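Ramcombe Automation Open Day

The Ramcombe Automation Open Day is a public event held once a year at the Braseck works in Ramcombe. It presents current work on robot handling, teaching by demonstration and light assembly to residents, schools and local employers. The event is run by Braseck, a maker of handling equipment, together with the Campbell Institute, a technical college in the same town. Admission is free, but places must be booked in advance.

Background

Braseck moved to its present site on the edge of Ramcombe after outgrowing a smaller workshop near the railway station. In its first years the company received regular requests for tours from schools and clubs, which were met one by one and often at short notice. In January of its third year on the site, the company agreed with the Campbell Institute to replace these tours with a single open day in the summer. The Institute undertook to supply guides from among its students, and Braseck undertook to keep its main hall and two smaller rooms in working order for the day.

The early events were modest. Visitors were led along a marked route and watched machines through a rail. Seating was added later, together with printed cards at each station giving the name of the task, the equipment in use and the department responsible.

Format

The open day lasts from mid-morning until early evening. Visitors enter in groups and are given a fixed time of arrival. The main hall holds 8 stations, each of which is in use throughout the day apart from a break at noon. Talks are given in the Plasow Room, a lecture room named after the district in which the company was founded.

Each station is staffed by one operator and one guide. The operator carries out the work and the guide answers questions. Under the rules of the event, operators are asked to work at their usual pace and to leave failed attempts uncorrected until the attempt is over, so that visitors see the task as it is normally done. Photography is allowed at all stations except the one used for customer trials.

Handling demonstrations

The best attended part of the programme is the series of tabletop handling demonstrations. These are concerned with everyday objects that are light, easily crushed or awkward in shape, among them paper cups, folded cloths, cutlery and soft packaging. A person holds a gripper by hand and uses it to carry out a task, and a camera fixed to the tool records the movement from close to the fingers. The recordings are afterwards used to train a robot arm to do similar work.

Paper cups have formed part of the demonstrations since the second open day. They are cheap and familiar, and they show clearly how much force is being applied, as the wall of a cup bends under quite a light touch. Common exercises include drawing a cup from a stack, setting a fallen cup upright, and passing a cup from one gripper to another.

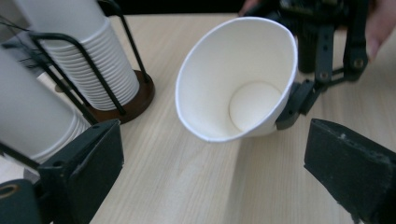 Cups are also used to explain the matter of approach. A cup may be gripped by the rim, by the side or near the base, and each choice limits what can be done next. Guides are instructed to let visitors suggest a grip before the operator begins. Children under the age of 6 may watch from the seated area but do not take part at the tables.

Visitors who wish to try a hand-held gripper for themselves may do so at a separate table near the exit. Recordings made at that table are deleted at the close of the day and are not used for training.

Talks and printed matter

The programme of talks is arranged by the Campbell Institute. Subjects have included the care of gripper pads, the layout of a safe work cell, and the work open to school leavers in the automation trade. The talks are intended for a general audience and last half an hour. A booklet with a plan of the hall is handed out at the door, and copies from earlier years are kept in the Institute's library.

Attendance

The first open day drew 358 visitors. Attendance rose in the years that followed, and the most recent count published by the organisers was 704, a figure which does not include staff or student guides. Bookings are now limited by the fire rules for the main hall, and the organisers have stated that they do not plan to extend the event to a second day.

Reception

The open day has been well received in the town, and several local schools include it in their summer calendar. Some visitors have remarked that the tabletop demonstrations are hard to follow from the back of a group. The organisers responded by reducing the size of groups and by placing a screen beside two of the stations. Complaints about parking on the approach road led to the introduction of a bus from the town centre.

Access

The works can be reached on foot from Ramcombe station by way of the canal path. The main hall and the Plasow Room are on the ground floor and have level entrances. Ear protection is available at the door, although it is required only in the machining bay.

This article was last revised on 2026-07-01.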